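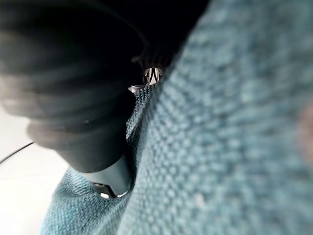
Erdal Yaman
2021-08-24

Spent the afternoon on the cloth grasping code again. Going to write down where it stands, mostly so Birsen and I stop having the same conversation twice.

The grasp planner picks a fold, the arm goes down, the finger presses in. All of that was fine in simulation months ago. Real knitwear is another matter.

First problem is perception. Once the finger is in the fabric, the wrist view is mostly out-of-focus stitches and finger. The fold detector was trained on views from further back, so its confidence drops to nothing just when the controller wants an answer.

Old fix: freeze the last good estimate and carry on blind. Works on a towel. On a knit the fold moves as soon as you touch it, and the frozen estimate is then wrong by more than the finger can forgive.

New fix: a second, much smaller model that only runs at close range. It doesn't try to find the fold. It gives one number, how steep the cloth ridge is next to the fingertip, and leaves the rest to the planner.

Birsen Yurt labelled 3,000 close-up crops for it. She also wrote the labelling tool, which is called Keskin and is better than the one we were paying for. Keyboard only, no mouse, undo that works.

The close-range model runs at 30 Hz on the same machine as everything else. The force loop is a lot faster, so the two are kept apart. Vision sets the target, force decides whether to keep pushing.

The handover between the far model and the near model took longer than training either of them. With a single threshold it flickered back and forth and the arm shivered. Now there's a gap between the switch-in and switch-out values, plus a wait of 3 frames before anything changes.

Stitch texture was the next surprise. A regular knit pattern looks like lots of tiny ridges to an edge filter. Blurring the input first helped more than any change to the network did. Slightly annoying after a week of changing the network.

Logging: every attempt now saves the 15 seconds before the planner gives up, with images, forces and planner state on one clock. Before this the images and forces had separate clocks and I was lining them up by eye.

Still open – the planner has no idea about cables. It treats the table as flat and clear. I want a keep-out mask for anything thin and dark on a pale surface, but I haven't started it.

Also open – the Fosstead branch still uses the old message format. If you pull from it, the ridge value arrives as zero and the planner will happily believe it. Please use Brevside until I've merged them.

Next job is the release motion. At the moment it just opens and backs off along the path it came in on.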